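Pririk Kit Review Group
Minutes, August meeting

Start: 3:30 p.m.
Chair: Amarachi Bako
Notes: Manolis Drakos

1. Last meeting's notes
Accepted with one fix. The kit under review is the Pririk bench kit sold by Cevum, not the larger floor model.

2. Pricing
Cevum has sent a new quote. One kit with arm, gripper and software license is $2,000. Extra gripper fingers are $82 a pair. Shipping is not included. Manolis asked if the license has to be renewed and was told the quote does not say. Amarachi will ask.

3. Omo task library
Omo is the set of ready-made tasks that comes with the kit. Manolis has gone through 17 of them so far. Setup notes are clear for the block and cup tasks. The notes for the music tasks leave out where the tray should go, and he had to guess from the diagram. He would like that reported to Cevum before we decide.

4. Drumstick task
Discussed at length. The task asks the arm to pick up a stick from the tray and tap the drum. Amarachi thinks thin, round items are a fair test of the gripper, as most of our own parts are of that type. Manolis would rather see 100 runs logged before anyone draws a conclusion. Agreed to do the 100 runs, with the tray position marked on the table and left alone between runs. 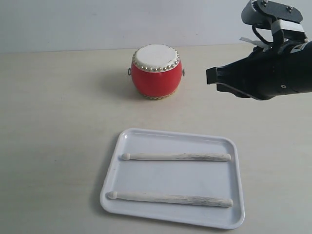 Item 4: drum, tray with both sticks, and the arm at right.

5. Support
Ogundipe handles service calls for Cevum in our area. Their plan covers parts but the response time is left blank in the draft. No decision until that is filled in.

6. Actions
Amarachi: license renewal, shipping cost, Ogundipe response time.
Manolis: drumstick runs and log; list of gaps in the Omo notes, to be sent out by Friday.

Purchase decision held over to the next meeting.

Closed at 4:20 p.m.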